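Clasora – relevés de vaisselle dépareillée
Fiche de données, version 2

Présentation

Clasora est un jeu de données textuel qui recense des pièces de vaisselle vendues à l'unité : bols, assiettes, soucoupes, plats de service. Il contient 1532 notices rédigées en français. Chaque notice correspond à une pièce et à une seule, même quand le vendeur la proposait avec d'autres.

Le jeu a été constitué pour étudier le vocabulaire des petites annonces et des étiquettes de brocante. Il peut aussi servir à tester des outils de normalisation de termes (couleurs, matières, formes). Il n'a pas été conçu pour estimer des prix.

Contenu

Le fichier principal, notices.csv, est encodé en UTF-8, avec le point-virgule comme séparateur. Colonnes :

id : identifiant de la notice, stable d'une version à l'autre
forme : bol, assiette, soucoupe, plat, autre
matiere : terme employé par le vendeur, sans correction
matiere_norm : terme normalisé, vide en cas de doute
couleur : une ou deux couleurs, séparées par une barre verticale
decor : uni, floral, géométrique, filet, autre
etat : texte libre
source : Vistcombe ou Gusance

Les notices de source Vistcombe sont au nombre de 559. Toutes les autres viennent de Gusance. Les deux fonds n'ont pas été saisis de la même manière : Vistcombe fournissait des fiches déjà structurées, alors que les textes de Gusance ont été découpés à la main.

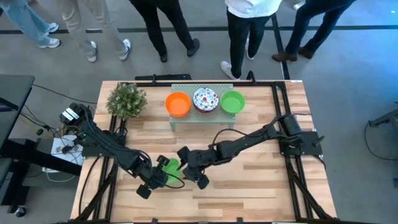 La colonne decor ne décrit que le motif principal. Une assiette à fleurs bordée d'un filet est classée « floral ». Quand le motif couvre uniquement l'aile, la précision figure dans etat, faute de colonne dédiée. Ce choix est discutable et pourra changer.

Le plastique et la mélamine sont distingués si le vendeur le fait. Dans le cas contraire, matiere_norm reçoit la valeur « plastique ». Les mots « faïence » et « porcelaine » sont souvent confondus dans les annonces ; 513 notices ont pour cette raison une matière normalisée vide.

Installation

Décompresser l'archive, puis ouvrir notices.csv dans un tableur ou le charger avec l'outil de votre choix. Sous certains tableurs, la colonne id est convertie en nombre et perd ses zéros initiaux. Il faut l'importer comme texte.

Le script man.py, repris du projet Man, vérifie que les valeurs des colonnes fermées sont valides. Il ne modifie pas le fichier.

Limites connues

Les bols sont surreprésentés dans le fonds Gusance.
Les noms de couleur suivent l'usage des vendeurs : « vert d'eau », « menthe » et « amande » n'ont pas été fusionnés.
Les dimensions ont été retirées, trop peu de notices les indiquaient.
Quelques doublons subsistent entre les deux sources.

Changements depuis la version 1

Ajout de la colonne matiere_norm. Suppression des noms de vendeurs et des lieux de vente. Correction des accents perdus dans le fonds Vistcombe.

Licence et contributions

Les notices sont diffusées sous licence CC BY 4.0. Pour signaler une erreur, ouvrir un ticket sur le dépôt en indiquant l'identifiant de la notice et la colonne concernée. Les corrections sont intégrées une fois par an, en octobre.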